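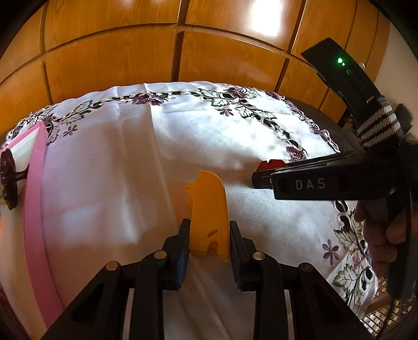 CHAPTER SIX
Space and Shape: Pieces That Fit

In this chapter you will
– find out which shapes can cover a flat surface with no gaps and no overlaps
– use angle sums to explain why some shapes work and others don't
– change a simple tile into a curvy one without losing any area
– design a repeating pattern of your own

Words to know: tessellation, vertex, interior angle, regular polygon, translation, rotation

Have a look at the floor under your feet. If it's tiled, or bricked, or paved, somebody has solved a geometry problem for you, and a very old one at that! People have been covering floors and walls with repeating shapes for thousands of years, in clay, stone, glass and wood, and the patterns still turn up everywhere: bathroom walls, soccer balls (nearly, and we'll get to that "nearly" in Section 6.4), honeycomb, the scales on a lizard's back.

A pattern of shapes that covers a flat surface completely, with no gaps and no overlaps, is called a tessellation. Squares do it easily. So do rectangles, and most of us learnt that with building blocks long before we started school. But what about pentagons? What about a shape with one wobbly side?

The courtyard of the old Mudari Baths has a floor of 1324 hexagonal tiles in three colours, laid so that no tile touches another of its own colour. Stand in the middle, choose any point where the corners of the tiles come together, and you'll find exactly three tiles meeting there. Walk to another point and it's three again. Each corner of a regular hexagon measures 120°, and three lots of 120° make 360°, one full turn. That single fact is doing all the work, and by the end of Section 6.2 you'll be able to use it to test any regular polygon you like.

Now for the part of this chapter we enjoy most. Tiles don't have to have straight sides. Take a square of cardboard, cut a bump out of the left side, slide it straight across and tape it to the right side. You've made a tile with a hollow on one side and a matching tab on the other, and because nothing was thrown away, its area is the same as before. Copies of it will still cover the page, each one slotting into its neighbour.

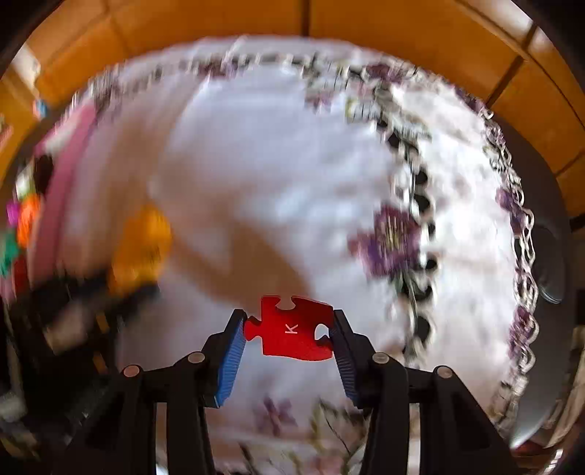
Do the same with the top and bottom and you can end up with fish, leaves, birds, odd little creatures with hats. The trick is always the same: whatever you take from one side, you give back to the opposite side by a translation. Later on we'll try rotations as well, and things get wonderfully strange.

Before you start

Work with a partner. You'll need scissors, sticky tape, scrap cardboard and a sheet of grid paper.

1. Cut out any triangle at all, the more lopsided the better. Trace it again and again. Can you cover the page?
2. Try the same thing with a four-sided shape. Remember that you're allowed to turn it.
3. Cut out a regular pentagon. How many fit around one point, and how big is the gap left over?
4. A rectangular path at Undgate is 41 square pavers long and five pavers wide. How many pavers are in it?

Keep your cardboard shapes in an envelope at the back of your book. You'll want the lopsided triangle again in Section 6.1, where we tear off its corners and line them up along a ruler.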